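Compte rendu de visite : atelier de placage et de panneaux Ivport, site de Wastcombe
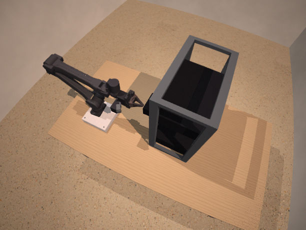 1. Objet et déroulement

La visite a eu lieu le 15 décembre 2020, de 9 h à 12 h 30, en groupe réduit. Elle portait sur la préparation des placages, le pressage et le contrôle des panneaux finis. Roxana Roman, responsable de la production, a conduit le parcours ; Emiliano Daza a présenté la partie laboratoire. La chaufferie, en arrêt technique, n'a pas été visitée.

2. Réception et stockage des placages

Les feuilles arrivent en paquets ficelés, numérotés dans l'ordre de tranchage. Cet ordre est conservé jusqu'au jointage, faute de quoi l'appariement du fil devient impossible. Le magasin est maintenu à une hygrométrie stable par brumisation. Un paquet trop sec est mis en attente et repris le lendemain ; les rives fendues sont éliminées au massicot.

Le jour de la visite, 88 paquets étaient en stock, en majorité du chêne sur quartier et du frêne. Le chêne sur dosse est désormais commandé à la demande.

3. Jointage et encollage

Le jointage se fait bord à bord, au fil de colle en zigzag pour les faces visibles et à la bande gommée pour les contre-parements. La colle urée-formol est préparée sur place par lots. Le grammage est vérifié par pesée d'une éprouvette avant et après passage aux rouleaux. L'opérateur note la valeur sur la fiche de lot, avec la température du local.

Question posée par un participant : l'emploi de colles sans formaldéhyde. Des essais sont menés avec un produit du fournisseur Nandex. Le temps d'assemblage ouvert reste jugé trop court pour les grands formats. Une nouvelle série est prévue en avril.

4. Pressage

La presse principale, de marque Ebrahimi, compte 5 étages. Les plateaux sont chauffés à l'huile thermique. Après pressage, les panneaux sont empilés à plat sur tasseaux, sous charge, avant calibrage et ponçage. Le contre-parement est systématiquement de même épaisseur que la face ; un écart provoque un cintrage perceptible dès la sortie de pile.

5. Contrôle

Le laboratoire occupe une pièce attenante à l'atelier de ponçage. On y pratique la traction perpendiculaire, le gonflement en épaisseur et l'arrachement de surface. Les éprouvettes sont débitées dans le panneau de tête de chaque lot. Le registre consulté en comportait 791 depuis l'ouverture de l'exercice. Les relevés sont encore saisis à la main, puis recopiés sur tableur.

6. Points à suivre

Demander à M. Daza la fiche technique de la colle à l'essai.
Obtenir le tarif des panneaux plaqués frêne en largeur 600 mm.
Vérifier le délai applicable aux commandes de chêne sur dosse.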